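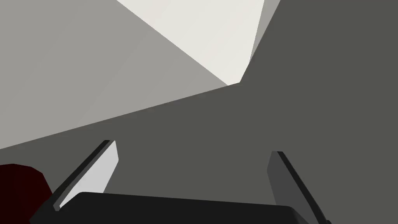 *Speaking time: 6 minutes, plus questions*

# Wrist Views in Untextured Simulation: Grasp Approach Without Surface Detail

Speaker notes, December session. Presenter: Danai Lambrakis, Plindundale Institute. Joint work with Oona Partanen.

## Slide 1 – Opening

Good afternoon. I will present a result on training grasp approach policies in simulation, using only the view from the wrist. The work was carried out at Plindundale over the past year and continues an earlier study by the Rautiainen group.

On the screen is a simulated wrist view. The two fingers are open and there is nothing between them. Please note how little the background offers: flat gray and off-white planes, straight edges, and no texture on any surface. The dark red shape at the lower left is only partly in view.

(Pause. Leave the slide up through the next section.)

## Slide 2 – The question

It is common practice to add surface detail to simulated training views. Wood grain, floor patterns and random images are applied to every plane, in the hope that the policy will learn to ignore them. This takes rendering time and makes failures harder to study.

We asked whether a policy could learn to approach an object from plain geometry alone, provided that the history of the arm's motion was made available to it. A single view such as this one leaves a great deal open. A flat gray region may be a wall, a tabletop, or the side of a large box. Several views taken along a known path contain more information.

## Slide 3 – Method

We call the method Hidier. At each step the policy receives the current wrist view, a short record of recent views, and the joint positions of the arm. A small network predicts where the main plane edges should appear in the next view. The difference between the predicted and rendered edges is passed to the policy as an additional input.

Training used 2000 simulated approaches. The start pose was varied in each, and lighting was held fixed. We did not apply textures at any stage.

For evaluation we set aside 363 start poses. In 40 of these, the target lies wholly outside the first wrist view, and the arm must turn before it can approach. I will refer to these as the blind starts.

(If asked about the simulator settings: refer to the appendix slides. Do not go through them here.)

## Slide 4 – Results

The comparison of interest is on the blind starts. The baseline policy, which sees only the current view, reached the target in nine of the 40 cases. Hidier reached it in 27.

On the remaining start poses the two policies performed at nearly the same level. We regard this as expected. When the target is in clear view from the beginning, the motion record adds little.

The baseline failures follow a pattern. The arm turns toward the brightest plane and continues in that direction. Ms. Partanen noticed this while reviewing the recorded runs, and it led us to add a check with the light source moved to the opposite side. The baseline changed its direction of turn in most of the blind starts. Hidier did so in three.

(Slow down here. This was the point most often missed in the practice talk at Clarham.)

## Slide 5 – Limits

The results I have shown are from simulation only. We make no claim at this stage about a physical arm.

The edge prediction also depends on sharp boundaries between planes. Curved surfaces were left out of the training set, and a brief test with rounded walls gave poor results – the predicted edges drifted within a few steps. We have not yet found a satisfactory remedy.

## Slide 6 – Next steps

Two pieces of work are under way. The first is a version of the evaluation set with curved surfaces, prepared together with Clarham. The second replaces the fixed-length record of views with one that the policy may extend when it is uncertain.

The evaluation poses will be shared with any group that requests them. Requests should be sent to Ms. Partanen at the institute.

I thank the Rautiainen group for the use of their baseline code, and I would be glad to take questions.

(Return to Slide 4 for the discussion.)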